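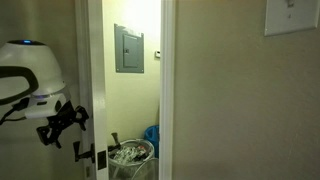 Coker House small repairs: second progress report to the Drovavus Fund

Hello again, and thank you for being so patient with the first report, which I know was mostly me apologising for the weather. There's a lot more to tell you this time! I'll follow the headings on your form as best I can, although I've put the money near the end as it makes more sense once you know what it went on.

Where we've got to

You gave us £1246 for the doors and the utility cupboard on the ground floor, and the short version is that the doors are done, the cupboard is painted and lit, and the shelving inside it still has to be sorted out. I'd hoped to be telling you it was all finished. We lost most of October to a delivery that came with the wrong latches, and then the joiners had other work booked in, so we slid down their list.

Five doors were in the original plan and all five have now been rehung or eased. Robles Joinery did the work over two visits. The worst was the one into the meeting room, which had dropped so far on its hinges that people were lifting it with a foot under the bottom edge to get it shut (I'm guilty of this myself, and I've got the scuffed shoes to prove it). It closes with one hand now. I keep opening and shutting it when I walk past, just for the pleasure of it.

The handles

This was the bit everyone had an opinion on. The old knobs were round, shiny and horrible to turn if you had a cup of tea in one hand or any stiffness in your fingers, and several of our regulars have both most mornings. We went for plain black levers, a matching pair on each door. They stand out clearly against the white paint, which was something you'd asked us to think about in your comments on the application – thank you, that was a good nudge. We had been looking at white ones before that.

The levers came from Vekton, who were very decent about the latch mix-up and swapped the lot without charging us for carriage. One lever on the cupboard door has a bit more play in it than I'd like. Robles are going to look at the fixing screws when they come back for the shelves, and there won't be a charge for that.

We've also had a request to put a lever on the back door to the yard. That wasn't in the grant and I've said so, but I mention it in case you ever run a follow-on round.

The utility cupboard

I think this has made the biggest difference for the smallest amount of money. If you remember your visit, you'll remember standing in the hall while I groped about for the mop. It was dark brown inside and the light had never really reached the back wall. We've done the back wall in a pale creamy yellow, and with the new light on it is properly bright in there, particularly higher up. The floor end is softer but you can see what you're picking up, and that's all anybody wanted.

The light was fitted by the same electrician who does our annual checks, so the certificate is in with the others in the office file. I'll scan it for you with the final report unless you need it sooner.

The hall itself was not part of this and has stayed beige. It does look a bit gloomy next to the cupboard when the door's open, and I've already been asked when we're doing that as well! One thing at a time.

I'd meant to have the shelves up by now. We'd drawn them running the full width, and when Robles came to measure they pointed out that the vacuum cleaner would have nowhere to stand. So we are having them on one side only, and slightly deeper, with a rail for brooms on the other. The new drawing is agreed.

Floors and edges

A small thing that became a medium thing. Once the meeting room door hung at its proper height it caught on the grey carpet, and there was a long conversation about whether to trim the door or take the carpet up. We trimmed the door. 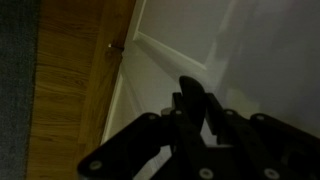

Robles took a shaving off the bottom, repainted along the cut, and the whole job was over before lunch. I was very relieved, as I'd been picturing the chairs stacked in the hall for a week. I have asked for the other doors to be checked over carpet in the same way, and two of them could do with a little more clearance before the winter when everything swells.

We've kept the warm brown wood as it was and left the grain showing. There was a vote for painting it all white to match the doors. I'm glad we didn't, and a wipe over with oil in the spring should be all it needs.

What people have said

We put a sheet of paper up by the kitchen hatch and asked for comments, and 53 people wrote something, which is far more than we ever get for the soup. Most of it was about the handles and nearly all of it was kind. Two people said the doors are now too quiet and they miss hearing who's arrived. One person wrote only "at last". A few asked for hooks, and I think we can manage hooks.

The money

So far we've paid out £691, and that covers the levers and latches, the paint, the light and the first joinery visit. The second visit has been done but not invoiced. I've chased it twice. The rest is set aside for that bill and for the shelves, and from the quotes I have in front of me I expect to come in just under the full amount. If there's anything left I'd like your permission to spend it on the hooks and a better doorstop for the meeting room. Could you let me know if that's all right, or whether it has to come back to you?

Still to do

Shelves and broom rail in the cupboard.
Loose lever looked at.
Extra clearance on two doors.
Second joinery invoice in and paid.
Electrical certificate scanned and sent.

I'll write again when the shelves are up. You'd be very welcome to come and try the doors yourselves before then – mornings are best, as the kettle's on from half past nine.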